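Notes from the Flavdale Mill open day

I'd been meaning to get to the Flavdale open day for years, and every time something came up (a wedding, a flat tire, a kid with strep). This year I finally made it, and I'm so glad, because the old mill is even better than the brochure lets on!
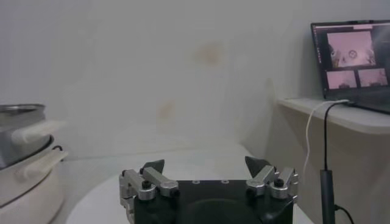

By Peadar Coughlan
27 Apr 2024 | Days Out | 2 comments

Parking first, since that's what everyone emails me about. Use the field behind the church, not the lot by the river, which was full before ten. It's a short walk down a lane with a lot of mud in it, so wear real shoes. I didn't, and my left sock was done for by the time I reached the gate.

The tour starts in the wheel house. Our guide was Osaze Nwachukwu, who grew up two streets over and used to sneak in as a boy when the place was boarded up. He let the water in while we stood on the walkway, and you feel the thing start turning in your knees before you hear it. It's LOUD. One little girl covered her ears and grinned the whole time.

Upstairs they have the stones, and past those the grain loft, where the old ledgers are laid out under glass. I could have stayed there an hour. One page from a good year lists 2,015 sacks, and the year after, when the river ran low, it's down to 1,073. Somebody had written "poor summer" in the margin in tiny brown handwriting and that was all the comment it got. The Fandel family ran the mill back then, and Osaze says their descendants still turn up now and then wanting to see the signatures.

I asked him about the flour. They only grind a couple of mornings a month, a soft wheat from the Iyamu farm up the valley, and it sells out fast. I got the second-to-last bag in the shop, and the man behind me got the last one and held it over his head like a trophy.
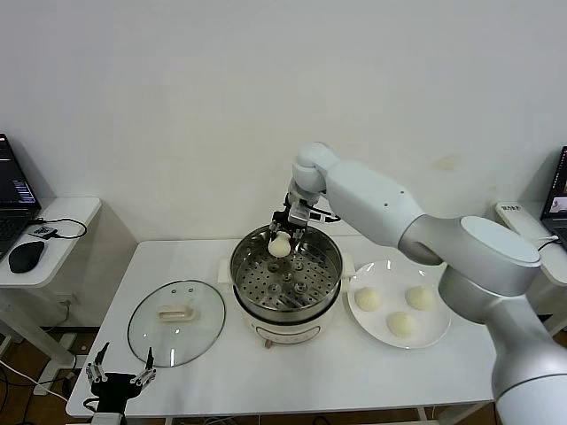 I made pancakes with mine the next morning and they came out a bit nutty, a little heavier than I'm used to, and very good with plum jam. My wife wants to try it in a pie crust, so I've been told to leave the rest of the bag alone.

Lunch was in the long shed by the millpond. I had the leek soup with a heel of brown bread, and it was hot and cheap and the line moved. The Makilus brass band played outside, mostly marches, plus one slow waltz that got an older couple up dancing on the gravel (they were terrific). If you're bringing a dog, the pond path is fine on a leash but they won't let you take one up the loft stairs, which are really more of a ladder anyway. Hold the rope on the way down. I went backward and wasn't too proud to do it.

The one thing I'd change is the signs. I walked right past the miller's cottage and only found it on my way out, with ten minutes left, and it has a lovely tiled stove and a box bed I'd have liked a proper look at. The next open day is in July, when they're hoping to have the kitchen garden planted up too. I'm going back for the cottage, and for another bag of flour if I can get down that lane early enough.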